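Section 3. Before you order – sizing and budget

1. Pick the job first. Laundry hanging needs reach, a light grip, clear floor. Write it down.

2. Measure the room. Bed, rack, wardrobe doors. Leave space for the arm to swing.

3. Price the gripper seperately. The Mamham quote covers arm and base only. Fingers are a line item – 300 per set, order 2.

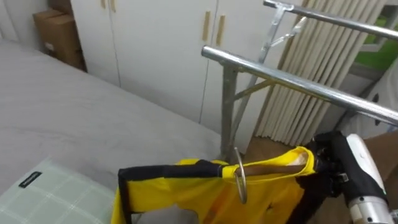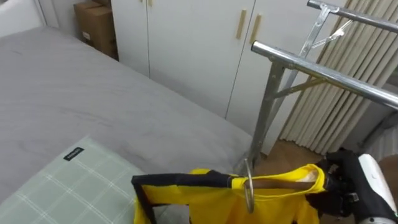

Garment and rod held in the gripper, next to the drying rack.

4. Test with your own clothes before signing. Thin, thick, slippery. Ask Primex for a loaner gripper.

NOTE: Spare finger pads are part no. 1127. Add them to the first order, shipping later costs extra.

CAUTION: Do not budget for the rack's rated load alone. Arm can push down on the bar too.

5. Send the form to Jayanthi D'Souza by end of October. Late forms go in to next year's budget.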